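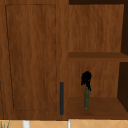

Fladley is a kitchen and storage workshop, and the people who work here build, finish and hang cabinets for a living. For the past two years we have also been working alongside machines, and customers now ask about those as often as they ask about lead times. A plain wall cabinet is where most of the questions end up. Take one with a closed door on the left, open shelves on the right and a slim dark bar for a handle. A salesman will look at a door like that and tell you a robot can open it all day. Maybe so. Our fitters would like to know what happens to the narrow vase of dried flowers or foliage standing in the open part next to it, and who gets the phone call.

We are not against automation. We bought into it with our own money, and we plan to keep what has earned its place. But we have read a lot of company pages that talk about freeing people for more creative work, and we have yet to meet the panel cutter who was asked what he wanted to create. So this page is about what has changed at Fladley and what has not.

What we do

We make wall units, base units and open shelving to order, mostly for homes and small rental buildings. Drawings come in, panels get cut, edges get banded, doors are hung and adjusted, and a crew goes out to install. We also take back our own cabinets for repair, including ones so old that the drawings are on paper.

What the machines do

Our cutting line runs on a scheduling program called Relleo. It decides the order of the panels and how they are laid out on each sheet. It wastes less board than we did by hand, and we will give it that without an argument. It also has no idea that two doors on the same run ought to have matching grain, so a person still stands at the screen and moves things. That job did not exist before. It is paid at the same rate as the saw, after a longer discussion than it should have taken.

The Vondel arm loads panels and stacks them at the other end. Backs and shoulders are better for it, according to the people who own them. On the other hand, the arm sets the pace, and a pace you can't talk to is tiring in its own way. We lowered its speed in the first January and left it there. The supplier thought this was a mistake and said so in writing.

Handle testing is the newest piece. Before a door design goes into the catalog, a simulated version of the cabinet is opened and closed on a computer by a simulated arm, 912 times per design. The idea is to catch a handle that sits too low or a door that swings into something it shouldn't. We find it useful for geometry. We do not find it useful for hinges that sag, walls that are out of plumb, or a customer with wet hands, and we have stopped letting anyone here call it "proof." Of the last 239 service calls we logged, the largest group concerned doors out of line, and every one of those was put right by a fitter with a screwdriver.

What it changes for the people here

Ten people lost part of their old job when the line went in. None of them lost the whole of it, and we put that in the contract before the machines were delivered. Some like the new work. A couple have told us plainly that they miss the old work, and we don't send them to a workshop about attitude. Apprentices still learn to cut and hang a door by hand in their first year, at full cost to us, and are then trained on the line.

We also agreed that the cameras on the arm cell are for stopping the arm. The footage is not used to time anyone's breaks. If that ever changes, the crew has to vote on it first.

What we won't claim

We won't tell you our cabinets are cheaper because of robots. Board went up and so did power, and the savings mostly went there. We won't tell you installation is next, either. Triệu, our trial project for a mobile robot that could help lift wall units into place, has been running for 10 months and has yet to hang a cabinet in an occupied home. We will report on it when there is something to report.

If you would like to see the shop, call the front desk and ask for a floor visit. You will be shown around by whoever is on shift, and you are welcome to ask them what they think of the arm.

Page last updated Jan 3, 2025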